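Teaching a Policy to Tidy a Bed: What I Learned From 994 Demos

Project report, robot learning lab course
2 September 2022

So my original plan for this project was much bigger. I wanted to train one policy that could clean up a whole apartment, which my lab partner called "ambitious" in a tone I should have listened to. By January I had cut it down to one task: pick small household stuff off a soft, lumpy surface and put it in a box. That's it. And it was still plenty!

The question I ended up asking was pretty simple. If you have a fixed number of demonstrations, is it better to record them all in one place or to spread them over a bunch of different homes? I had read a few papers that said to spread them out, but those mostly used hard tabletops, and I wondered if it still held when the thing under the objects moves every time you touch it.

I recorded everything by hand with a handheld gripper (we call ours Okito, after the label on the case it came in). No robot needed for that part. You hold the thing, you squeeze the trigger, you pick something up, you drop it in the box. I collected 994 demos in total across 7 homes, mostly friends' places plus my own. One demo is one object going into the box. Then I trained two versions of the same policy with the same number of demos each — one set from a single home (I'll call it Single) and one mixed from all of them (Mixed). I ran both on the lab arm with the same fingers and camera mount, using our in-house training code, Perkon, and I didn't touch the default settings except for the image crop.

A word about syncing, as it ate most of my spring. The gripper width and the camera video were logged on different clocks, and they drifted apart over a long session. My first policy kept closing its fingers a little late, just above the blanket, like it was trying to catch a fly. I thought it was a training problem and wasted weeks on it. Once I lined up the clocks at the start of each demo, the late closing mostly went away.

The objects themselves I kept ordinary. Whatever people had lying around the house was fair game as long as it fit between the fingers. Flat packs were the most annoying, cables came second. 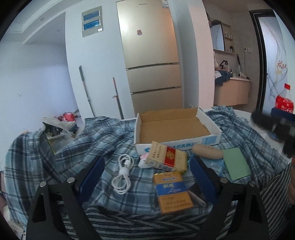 For testing I set up a bed in the lab with bedding neither policy had seen and ran 100 tries per policy. Mixed got 71 objects into the box, Single got 46. I expected a gap but not one that big. Single was fine at finding things, it just went in at the wrong height whenever the fabric bunched up. Mixed missed too, but it would back off and go again, and I honestly don't remember doing that many retries when I recorded.

Cables were bad for both. They'd get hold of one loop and leave the rest hanging over the edge of the box, and I counted that as a fail.

If I did this again I'd fix the clocks first and record fewer demos per home. I'd also like to try bags, and a box with its flaps half shut.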